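Print this message | E-mail this message

On Sunday Gosteck wrote:
> Do we really need a written rule for two-arm tables?
> The 2000 series checklist covers reach already.

It covers reach for one arm. With two arms over the same surface you also need to say which one has the right of way, and where people sit while they move. My draft wording for section 2:

a) Chairs stay behind the floor tape when the arms are powered.
b) Glass and cups go on the list of objects before the run -- no late additions.
c) Papers are kept off the floor near the base.
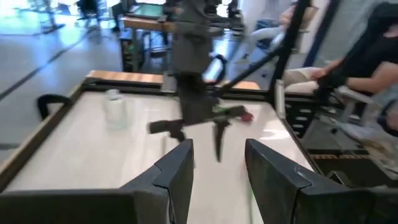 Stelios Ververidis
Bench safety lead, Omance

Rule (a) is the one people skip. A seated person can get a forearm close to the rig without thinking about it, so I would give the distance from the pole, measured with the arm at full stretch.

Handovers need a line of their own. I suggest one arm holds still until the other has let go, with vases set toward the back of the surface.

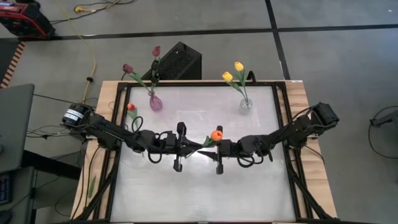
Nimow, 2022-05-29

Comments on draft 419 are open until October. Please quote the rule letter.

Comments (2)

haddad_r: Fine with (a) and (c). Does (b) cover plastic cups?

tk: Add cables to (c).

Contact the list owner | Copyright Omance | Back to top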